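### 4.2 Laundering and Garment Choice

Parents in the Cistari panel kept a clothing diary for two weeks in June, noting each change of outfit and the reason for it. The diaries produced 3000 usable entries. Food stains were the most common reason for a change before noon, while paint and mud led in the afternoon. Aprons and smocks delayed the first change of the day but had no clear effect on the number of garments washed per week -- the apron itself was often added to the load.
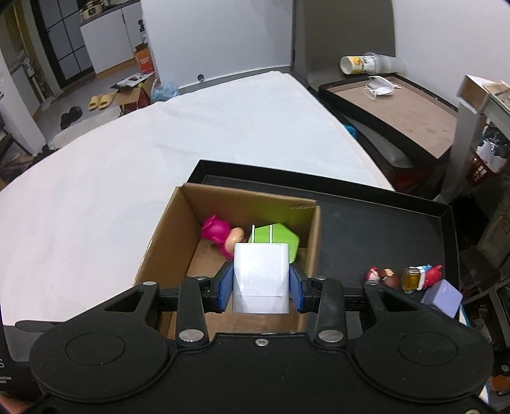 **Figure 2.** White block held over an open box with other toys inside.

Tyagi objects that diaries of this type undercount changes made by the children themselves, and that dress-up clothes should be logged apart from daily wear. We accept the second point. The Brokberg coding sheet places both under "outfit," so the two could not be separated after the fact. Entries with no stated reason were dropped before analysis.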